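Re: [goodwin-golf] Winter league and the Pundier Trophy

On the 4th-round cut, a member wrote:
> Is the order of merit closed yet? I make it 106 points
> for the leader but the sheet says something else.

It closed after the Wilis away match. 106 is right and the sheet has been changed. The old total left out the bonus points from Jeltell.

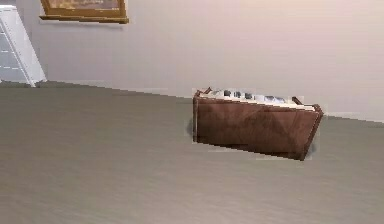 Brown wooden furniture, by the wall

The Pundier final will be played over 36 holes in May, off the white tees. Handicap limit is 24. We have 60 entries so far and can't take more, so please tell me early if you need to drop out and I'll go to the reserve list.

> And the prize fund?

It stands at 3,207 pounds. We budgeted for 3,000, and the extra will go on the second-division prizes.
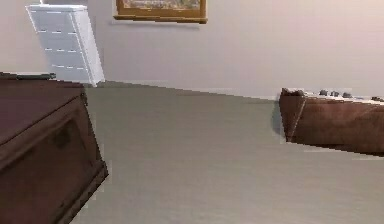 Tee times go up at Goodwin the evening before. First group is out at 7.40. Buggies need to be booked through the shop, not through me.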